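Kirnavham Institute of Technology
Department of Mechanical and Systems Engineering
Robot Learning for Household Tasks
Lecture 13: Learning from Demonstration with Large, Soft-Sided Objects

Handout issued December 11, 2024

1. Scope

This lecture continues the November unit on imitation learning. Students should have read the course notes on behavior cloning and should be able to state the difference between a policy that predicts one action and a policy that predicts a short sequence of actions. The second kind is used throughout this handout.

2. The problem

Most published work on grasping deals with objects that fit inside the gripper. Luggage, cushions and bedding do not. The arm can hold such an object only at a corner, a seam or a strap, and the remainder of the object rests on furniture or on the floor. Two difficulties follow. The weight acts far from the grasp point, so a small motion of the wrist may produce a large turning load. The surface also gives way under the fingers, and the position of the object's edge before contact is a poor guide to its position after contact.

3. The Luvby method

Luvby divides a demonstration into a contact stage and a transport stage. The operator marks the change between the two with a foot switch during recording. A separate policy is trained for each stage, and a small classifier decides when control passes from the first to the second. The classifier receives the wrist camera image and the motor current of the gripper. It does not receive the joint positions, as early versions that did so learned to switch at a fixed arm pose whether or not anything had been grasped.

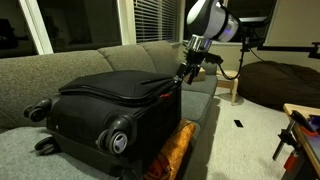
The contact policy predicts 6 actions at a time and is queried again after each group. The transport policy uses longer sequences, and its speed is limited by a fixed bound on wrist load. If the bound is exceeded, the arm stops and the trial is scored as a failure.

4. Results

The comparison used the Hajji task set, in which every object is larger than the gripper opening. Each method was given 70 trials under the same starting conditions. The single-policy baseline completed 13. The Luvby method completed 69 when the stage change was supplied by the operator. Results with the learned classifier are withheld until the laboratory session, where students will measure them.

Students should note what the figure of 69 does and does not show. It shows that the two policies are adequate once the moment of grasp is known. It says nothing about how well that moment can be detected.

5. Preparation for the laboratory

Read Sections 2 and 3 of the Grivwood technical note before the session. Bring a written answer to the following, no longer than one page:

(a) Why might motor current be a weak signal of contact when the object is padded?
(b) Propose one further sensor input for the classifier and state how it could fail.

Answers are collected at the start of the session. Late answers are accepted only by prior arrangement with the course office.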